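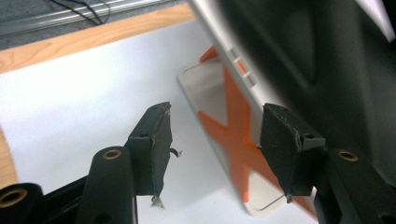
Hand-held gripper with the orange X plate, white paper on the table. See items 3, 4 and 7.

Hand-Held Gripper Check, With Comments
By Ottmar Hagedorn, Vultodthorpe workshop
Updated June
14 comments | 37 shares

Good morning to everyone at Vultodthorpe, and a warm hello to the Dredasville people who asked for a copy (I'm sorry it took me until now to type up my handwriting!). Please go through this list before the first session of the day and again after the lunch break. I have left my comments under each item, and you are welcome to add your own in the space at the end of the printed sheet, as long as you put your initials next to them.

Mark each item OK, WATCH or STOP. WATCH means you can carry on, but somebody looks at it again on Tuesday. STOP means the tool goes on the red shelf with a tag, and you come and find me.

1. Tool number matches the log sheet.
OK
Comment: The Diekmann tools and the Ginel tools have their numbers in different spots, so take a moment and turn the thing over. We lost most of a morning once to two tools that had been swapped, and the log had to be sorted out by hand.

2. Hands, sleeves and lanyards clear of the linkage.
OK
Comment: Rings off too, please. The fingers are not strong enough to do real damage, but the bars behind them close like scissors and a pinch there is no fun at all. I have had two and I remember both of them fondly.

3. Finger pads: surface, edges, loose material.
WATCH
Comment: Both pads are rough along the upper edge, and the left one is slightly torn, with a lighter worn strip showing. There is also a small curl of black fiber at its side and a pale tuft of threads hanging at the bottom. Don't pull at threads with your fingers, however tempting it is. Snip them close with the small scissors, then wipe the pad and look again. The flat inner face is the part that does the holding, so a scuffed top edge by itself stays at WATCH. If the tear gets as far as the inner face, mark STOP and change both pads together. A new pad facing an old one will never sit quite square, and then everyone blames the plate.

4. Brass inserts in the fingers and joints.
OK
Comment: Look at every insert you can get a clear view of, with the tool turned to the lamp. You want the ring sitting level in its recess and no pale stress lines in the black plastic around it. Please do not use the power driver here! Hand tools only, and stop when it is snug.

5. Open and close, full travel, 3 times.
OK
Comment: Slowly, with nothing between the pads. Listen as much as you look. A dry tick in the same place every time belongs in the log even if the movement feels fine to you. If the fingers hang up anywhere, that is a STOP, and I would much sooner be called over for nothing than not be called.

6. Jaw alignment.
OK
Comment: Close the pads on a strip of plain paper and tug gently at each end. It should hold the same on both sides. Dredasville does this with a feeler gauge, which is very nice if you own one.

7. Test plate, grip and hold.
OK
Comment: We use the thin white plate with the big orange X, because it shows up well against the paper and the rounded corners are kind to the pads. Pick it up by the faces, hold for a slow count of 4, set it down. Keep the pads off the edge with the little slots in it, where a loose thread can catch. Wipe the plate first if it has been in somebody's lunch hand. For anything heavier, our own limit is 200 grams in daily use. The 300 that some of you have been quoting to each other comes from an old draft of mine, so please cross it out wherever you see it.

8. Table surface.
OK
Comment: White paper flat, with no curled corners where the work is being done. Change it when it gets marked up. The paper is cheap and there is plenty more under the bench.

9. Floor and cables.
WATCH
Comment: Black cables by the metal rail, looping over the carpet. Route them along the rail and away from where people stand, and use the fabric ties, which come off again without a knife. I know it is a bother to redo them after every change of layout. Please do it anyway.

10. Sign the sheet.
Comment: Full name the first time, initials after that. File it in the blue binder by the door, newest on top. Open WATCH items get copied onto the next sheet until somebody closes them, so today that means 3 and 9.

Related
Changing finger pads in pairs
Red shelf rules and tags
Diekmann and Ginel tools: where to find the number
Cable ties and floor routes
Notes from the Dredasville visit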